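Kit Givari de dos brazos – Incidencia: la pinza derecha no confirma el agarre en tareas de tendido
Estado: en seguimiento
Abierta por: Rokeya Jayawardena (Drenham)
Asignada a: Iresha Khan, soporte Hemley

Rokeya Jayawardena, 9:40
Desde la actualización de febrero, la rutina de colgar calcetines se detiene al pasar la prenda de la pinza izquierda a la derecha. El brazo derecho llega a la posición, cierra y el programa devuelve "agarre no confirmado". De 14 ciclos esta mañana, 11 terminaron así. Con trapos de cocina no pasa.

Iresha Khan, 10:25
Gracias. ¿Qué umbral de apertura mínima tenéis en la pinza derecha? ¿Y podéis repetir con el par rojo, a velocidad reducida, dejando los otros dos pares en la mesa? 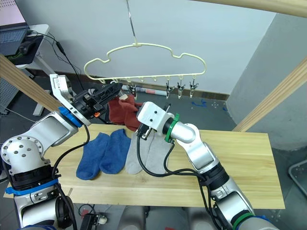 Rokeya Jayawardena, 11:10
El umbral está en 2 mm, el valor que trae la actualización. Antes teníamos 1 mm. A velocidad reducida el error sale igual. He revisado el conector de la pinza derecha y reiniciado el controlador – sin cambios. Adjunto el registro.

Iresha Khan, 12:05
Visto el registro. Con tejido fino los dedos cierran por debajo de 2 mm y el controlador lo interpreta como pinza vacía. Pasos:
1. Parar la rutina y llevar los brazos a reposo.
2. En Perfil de pinza > Derecha, poner la apertura mínima en 1 mm.
3. Guardar y recalibrar el cero con los dedos limpios.
4. Lanzar otra tanda y enviarnos el registro.

Rokeya Jayawardena, 15:30
Hecho. 13 ciclos sin error de agarre. En uno el calcetín quedó fuera de la pinza de tender, pero eso ya nos ocurría antes.

Iresha Khan, 15:50
Lo paso a Tahsin Kanagaratnam para corregir el valor por defecto. Dejo el ticket abierto hasta que salga el parche.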